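Planning Equipment Purchases for a Bin-Picking Work Cell
Drusent Working Papers
Posted 3rd January, by the Raretbridge cell group

4. Equipment planning and cost

4.1 What was bought and what was reused

The Raretbridge cell was planned around an arm the lab already had. This decided most of the later purchases. A large industrial arm needs a heavy base, a power supply to match and clear floor around it, and none of these could be skipped to save money. We therefore put the arm and its base outside the budget and counted only what had to be added to make the cell pick objects from a bin. The added items came to $3,077, spread over 16 order lines. The gripper was the largest of them.

Two suppliers were asked for quotes. Wurnard offered a complete kit with gripper, mounting plate, cable set and a year of support. Ruchti sold the same kinds of parts one by one. The kit cost $600 more. We chose separate parts, and would make the same choice again, but the saving was smaller than it looked on paper. The mounting plate had to be drilled a second time, and the first cable set was too short to reach past the wrist with any slack left over.

4.2 Cables and small parts

Our first draft budget had a single line for "wiring and misc." This was a mistake. Cables on a moving arm must bend with every turn of the wrist, so they need extra length, and the right grade of cable costs more per foot than the kind used inside a cabinet. Connectors at the gripper end should be ordered with spares. Ties, clamps and boards for the work area are cheap, but they came from three different stores and each order carried its own shipping charge. In the final budget we split this line in two, one for parts that travel with the arm and one for parts that stay on the floor or table.

Figure 3 shows the work area. The bin is open at the top and a clamp holds at its upper left corner. Cables follow the arm down over the orange wrist joint in a wide loop, and this loop sets how much length must be bought.
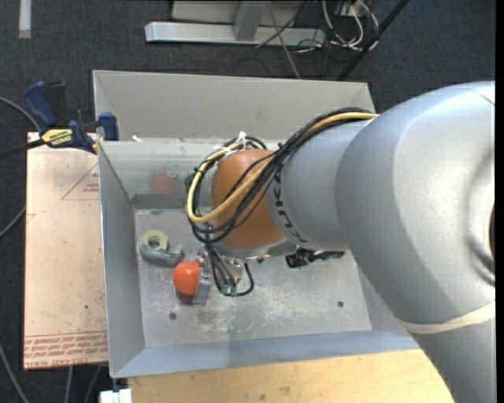 Figure 3. KUKA arm reaching into the gray metal bin, with the gripper at an orange-red object. A tape dispenser lies nearby.

4.3 Wear and replacement

We treat the bin as a part that will be replaced. Its floor is already scuffed and scratched below the gripper, and a worn metal floor changes how light falls on small objects. Our plan allows for 2 bins a year. Gripper fingers are on the same list - we order them in pairs, even when only one needs changing. Test objects are bought from an ordinary office supply store and charged to the same account.

The arm itself has no replacement line. A lab that has to buy one should plan for it as a separate project, with its own approval and its own delivery schedule. Our next review of the spending is set for May, when the support terms for the gripper also come up for renewal.

Comments

pkl_automation: Did the $3,077 include shipping? Ours was a big share of the total for small parts.

Drusent Working Papers: Yes, shipping is in that figure. Labor is not.

benchtop44: We went with a kit for a similar cell and the cables were still too short. I would budget for a second set either way.

r.m.: Would like to see the full order list as an appendix.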